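Review: the Vurken pocket guide to hand-held gripper work (second edition)

I have been meaning to write this one up since August, when my copy finally arrived, and I'm glad I waited, as a guide to good practice is a funny thing to review until you have tried to live by it for a while. I do demonstration recording at home, mostly small-object tasks with a pair of hand-held grippers, and I am by nature a person who puts things down and forgets where. So I was very ready to be told what to do!

The Vurken guide is a thin, spiral-bound thing, 141 pages, with a set of tear-out check cards at the back. It lies flat, bless it, and the type is big enough to read from arm's length with both hands busy. You can tell that someone has used it in a real room. The first edition (I borrowed one once) was stapled and sprang shut whenever you let go of it.

It is laid out by the order of a session: the space, the tools, the objects, the take, and the tidying up. I skipped straight to the objects, naturally, and then had to go back, as the chapter on the space turned out to be the one I needed most. The advice there is plain. Give the task a fixed boundary, keep every object for the task inside it at the start, and don't let the boundary wander between takes. A shallow tray does nicely, it says, and so it does. I had been working straight on the bedclothes, and small things vanish on bedclothes.
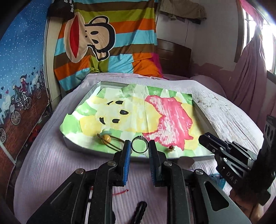 Ring in the jaws, with the bell and the bracelet in the tray.

The chapter on small and shiny objects is my favourite, and I have read it more than once with a cup of tea. Rings get two whole pages. The guide wants you to approach a ring the same way every time within a batch, close slowly, and hold for a moment before moving off, so that whoever checks the recording afterwards can see that the thing has been properly picked up. It also asks you to decide beforehand what counts as a drop. I had never done that. I used to decide on the spot, generously, in my own favour, and my early batches are a bit of a muddle as a result.

There is good sense on backgrounds too. I was expecting to be told off and to need a plain grey table, but the guide is quite relaxed about homes looking like homes. Patterned paper, curtains, a bright window, all fine by the Vurken people so long as you write down what the setting was and leave it alone until the batch is finished. They do warn that a busy lining under small objects makes life harder for the checker, and suggest mixing plain and patterned linings across batches. I have taken that up and rather enjoy choosing them.

Two-handed work gets 4 rules, and I'll give them in my own words. Know which hand leads. Park the other gripper with its jaw open. Never pass an object across the jaws unless the task asks for it. Keep your sleeves out of the way of the linkages. That last one made me laugh until I caught a cuff in mine the following week — no harm done, but I roll my sleeves up now. The same chapter has a short piece on wires, with a drawing of a sensible route for them, and I only wish it were longer.

Now for the grumbles, as there are a few.

The check cards are printed on glossy stock and won't take pencil. I have ended up copying them out on to ordinary paper, and that does rather spoil the point of them. The Joto cards, which I used before these, were ugly little things but you could write on them with anything.

The section on naming your takes is far too long. It allows for a collection of up to 4,000 takes and builds its whole system around that, with prefixes and sub-prefixes and a table that folds out. If you are one person in a bedroom doing a batch or 2 of an evening, you can skip the lot and use a short name and a number. I would have liked a half-page for people like me. Perhaps in the third edition.

I also found it thin on people. There's a decent paragraph on getting permission before recording in someone else's home, and a reminder to put away letters and photographs, but very little on resting your hands. Squeezing a gripper open and shut all morning is tiring! The Sandhu handbook is much kinder on this score and has you stop and stretch between batches. I've copied that page and tucked it inside the front cover of the Vurken, where it has stayed.

How does it compare overall? The Sandhu is the friendlier read, and if you are brand new and a little nervous I would start there. The Nelunska rulebook is the strictest of the bunch and reads like the terms of a mortgage, though I'll admit its chapter on rejecting bad takes is the clearest I've come across. The Vurken sits somewhere in the middle. It tells you what to do, usually tells you why, and trusts you with the rest.

I should say that I paid for my copy myself, and that I've had no dealings with the publisher apart from one email about a missing card, which they answered kindly and put right by post.

Would I buy it again? Yes, and I would probably buy a second one to keep clean. Mine already has a tea ring on the cover and a corner the dog has been at. If you work with small objects, go for it without much worry. If your work is mostly folding and laundry, I'd borrow one first, as cloth gets only a few pages near the end and they feel as though they were written in a hurry.

Four stars from me, and I'd add the fifth tomorrow if they would only print those cards on something you can write on.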